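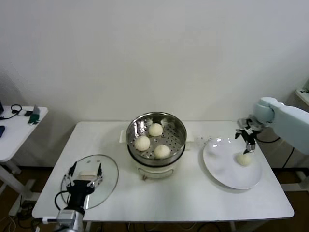
Mayu Ichikawa wrote in to ask whether she could start Sanow with the second series, as her sister swears the first one is slow going. We'd say please don't! The first two episodes do take their time, but the business with the ferry ticket comes back in a big way later on, and you'd be sorry to have missed it.

How many episodes are there?
Thirteen in each series, and there are two series so far. The last one of the second runs well over an hour, so do put the kettle on first.

Is it based on a book?
Loosely, yes. Hinata Takeda's novel Koyama came first, and she wrote four of the scripts herself. The book ends quite differently (we won't say how) and Inspector Jemard is hardly in it, so you can enjoy either one without spoiling the other.

What does 2209 mean?
Ah, we get this one nearly every day. It's the number on the locker in the opening titles, and it turns up again on a hotel bill in episode six. The writers have never explained it, and our own forum has been arguing happily about it since December.

Is Jemard really dead?
We know as much as you do — which is to say, we saw the bridge and we saw the coat. The actor hasn't been named in the cast for series three, but then he wasn't named for series two either, and there he was in the very first scene.

Where can I watch it?
Both series are on Bimov, with subtitles. If the first one won't show up for you, try searching by the title of the opening episode, "Room 201", and it should appear.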